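Isard Community Reading Program
Second Progress Report to the Skadach Fund
October 2019

Summary of the reporting period

This report covers work carried out under the current grant since our first report, submitted in April. During the period the program moved its adult reading classes into the renovated upper floor of the Cheung Building, opened enrollment for evening learners, and completed the first full cycle of tutor training. Spending remains within the approved budget, with one requested change described below.

A total of 185 adults enrolled in classes during the period. The grant agreement set a target of 50 new tutors by the end of the second year, and recruitment remains behind that target. The steps being taken are set out under Staffing.

Classes and attendance

Morning classes continue to draw mainly parents of school-age children and retired residents. Evening classes draw people in work, many of them on rotating shifts at the food plants on the east side of Sosby. Attendance in the evening groups has been uneven. Learners whose schedules change at short notice often miss two or three sessions in a row and are reluctant to come back once they feel behind.

In response, Kerubo Temba, who coordinates the evening program, has divided the course into shorter units that can be started at any point. Each unit is built around one kind of everyday document, such as a lease, a pay stub, a medical form or a letter from a school. A learner who misses a unit can join the next one and pick up the missing material in a later round. Tutors report that the new arrangement is easier to teach, although it requires more preparation at the start of each unit.
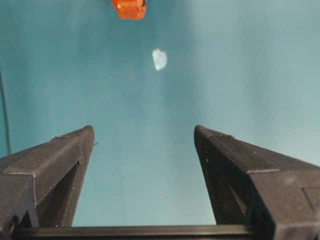
The beginning reader groups have kept the earlier format, with the same tutor and the same classmates throughout. Learners at this level told us in interviews that they value a steady group above flexible hours, and we do not plan to change it.

Premises

The Cheung Building was last refitted in 1986, and the upper floor needed new wiring and a second exit before classes could be held there. The work was finished three weeks later than planned. During the delay the Sosby Public Library made its meeting room available to us at no charge, and no classes were canceled. The elevator is in service, but it is slow and stops working in very cold weather. We have asked the landlord for a written repair schedule and have not yet received one.

Staffing

Pravesh Hendricks joined as program manager at the start of the period. Rosário Rocha has moved from tutoring to the training post left open last year. Tutor training now takes place over four Saturdays — the earlier weekday format excluded most applicants with jobs — and the first group to complete it has been placed with classes. A further group will begin training after the winter break.

Budget

Expenditure on salaries and materials is in line with the plan. Child care during morning classes has cost more than expected, and renovation slightly less. We request the Fund's approval to move the unspent renovation balance to child care. Yu-ting Tsao, our finance officer, has prepared a revised budget, attached as Appendix 2.

Next period

Work planned for the coming months includes a review of the assessment used at enrollment, which several tutors consider too long for beginning readers. Sze-wing Tam will lead the review and will share a draft with the Fund's program officer before any change is made. We will also report on how many evening learners return under the unit format, once two full rounds have been completed.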